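Desmontar é fácil, planear é que custa

O software que promete ensinar robôs a desfazer computadores chegou às feiras. Falta saber se chega às oficinas.

Há uma pergunta que Tomoyo Koyama ouve sempre que apresenta o Jostine a potenciais clientes: quanto tempo demora? A resposta costuma arrefecer a sala. Um técnico com experiência abre um computador de secretária e retira a memória enquanto o planeador ainda está a comparar sequências de movimentos.

O Jostine, desenvolvido pela Isham, é uma camada de software que recebe imagens, decide qual a próxima peça a manipular e entrega a trajetória ao controlador do braço. A empresa fala em "desmontagem autónoma". Convém ler a expressão devagar. O sistema trabalha com uma biblioteca de 211 tipos de componentes, anotados à mão, e o que não consta da biblioteca é tratado como obstáculo.

A perceção é a parte que mais avançou. Numa placa-mãe, as ranhuras de memória são pretas e compridas, os trincos pequenos e brancos, e um bom detetor encontra uns e outros sem grande esforço. O socket do processador é outra conversa: uma grelha de contactos finos, dentro de uma moldura metálica que reflete a luz, ao lado de uma alavanca que muda de forma consoante esteja aberta ou fechada.
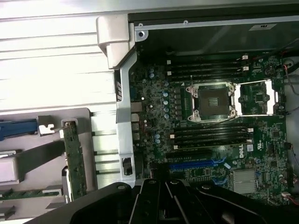 O socket sem processador, com a alavanca aberta, e as ranhuras de memória vazias, vistos a partir do punho do robô.

Koyama, responsável pelo planeamento de movimentos, não esconde a dificuldade. "A câmara do punho vê muito bem até ao momento em que os dedos tapam aquilo que interessa", diz. Nesses últimos milímetros, o controlo passa para uma malha de força, afinada para cada família de caixas. Mude-se o fabricante e volta-se à afinação.

A Isham mostra números: 1.296 execuções registadas, das quais quase 1.000 sem intervenção humana. O relatório, porém, conta como intervenção apenas a paragem de emergência. Reposicionar uma peça no tabuleiro entre duas tentativas não entra na conta. Perguntei porquê e recebi um diapositivo sobre metodologia. 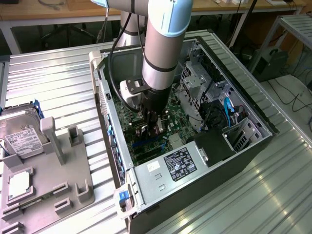
Os dedos da garra sobre a placa-mãe; à esquerda da caixa, o tabuleiro de peças com um disco rígido na vertical.

A concorrente Tsuchiya seguiu o caminho oposto e vende apenas as ferramentas: simulador, gravação de trajetórias, um editor onde o operador corrige o plano antes de o executar. É menos vistoso e, para já, mais honesto. Na Civavcombe, que recicla equipamento de escritório, testaram-se ambos os produtos. Ficou o editor, usado em 170 máquinas do mesmo modelo, todas abertas previamente por pessoas.

A próxima versão do Jostine está prometida para setembro, com replaneamento em tempo real. Koyama pediu-me que não escrevesse a palavra "qualquer" antes de "computador". O folheto da empresa traz essa palavra logo na primeira página.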